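About > Our work > Kitchen and tabletop items

Clinddale supplies kitchen and tabletop items for practice kitchens, training rooms and teaching spaces. The company is based in Brumerside and keeps a second store at Praltton, where returned items are cleaned, checked and packed for reissue. It was set up by Kagiso Khumalo, who remains responsible for purchasing. Chiến Tăng is responsible for layouts and item records.

What we supply

Stock is divided into two classes. Class A covers working items: plates, bowls, colanders, trays, small ovens and hand utensils. Class B covers food pieces used for sorting, serving and laying-out tasks, mostly fruit and vegetables. The current catalogue has 200 entries. An entry may be a single item or a matched group, and each has a sheet giving its colour, outside dimensions, weight and cleaning method.

Items are chosen from ordinary household ranges where possible. A plate should have the weight and rim of a plate used at home, and a colander should drain. Food pieces are selected for outline and colour first, as these are the properties most users sort by. Surface texture is recorded on the sheet but is not a condition of acceptance.

How a table is laid out

A standard layout uses one white tabletop, one appliance and a mixed group of small items. The appliance goes to one side so that the middle of the table stays available for plates and food pieces. Small items are set at different angles and distances, with no attempt at a place setting. Strong colours are preferred for food pieces - red, yellow and orange read well against white - and quieter ones for plates and colanders. The table carrying the toaster oven, the gray-mauve plate and the pale green colander follows this pattern, with strawberries, a toy banana and a halved orange slice as its food pieces. 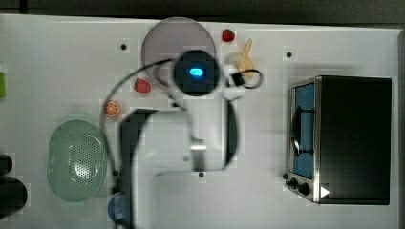

Mạch layout sheets

Mạch is our in-house record system for layouts. Each sheet lists the items by catalogue entry and gives a starting position for each. A sheet may hold up to 9 small items; larger groups are split over 2 sheets. Changes to a sheet are entered by Chiến Tăng and the earlier version is kept.

Cleaning and returns

Working items are washed by hand, dried flat and inspected for chips and cracks. Food pieces are wiped with a damp cloth and mild soap, then left on open racks overnight. Ovens are returned with the rack fitted and the door closed. Any item with a damaged edge is withdrawn - repairs are not carried out on plates or bowls.

Visits and enquiries

The Brumerside store can be visited by arrangement, mornings only. Praltton is not open to visitors. Both stores close for stocktaking in August, and orders received in that month are packed when the count is finished. Enquiries about layouts should quote the Mạch sheet number.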